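Vivel – practice kitchen for the door-opening arm

Vivel is the simulation side of our build in the Itholm shared workshop. The real arm is still in parts on the bench, so for now all the practice is done in a rendered kitchen. This README explains what is in the folder and how the runs are recorded.

18 shares | 4 comments
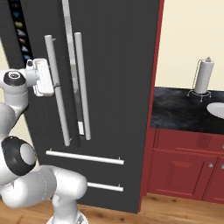
The task is always the same: open one door of the fridge, then stop. I chose a fridge because the long handles are the kind we want to build at home later. With two upper doors side by side, the handles are close together, and the controller must be told which one to take. In Vivel this is the field "target", and its value is "left" in all runs of this version.

Contents of the folder:

runs/ – 300 runs, one file for each
scenes/ – the kitchen and the start positions
urquhart.cfg – settings for Urquhart, our controller
notes.txt – my remarks, not always in order

Each run has 128 steps. If the door is open before the last step, the arm holds its position until the end. Please do not cut these steps, the training script Ferkemance expects the full length.

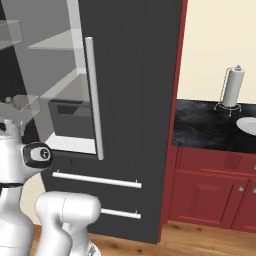
The door angle is saved at every step, in degrees, and zero means closed. A run is marked as good only when the angle is over 58 at the last step. I know this limit is a little strict, but with a smaller one we accepted doors which were falling back.

Known problems: the handle friction is guessed, and the drawers are not used yet. I hope to add them in March.

Last change: 2022-01-12

Contact: Vivel maintainers, Itholm workshop | Back to top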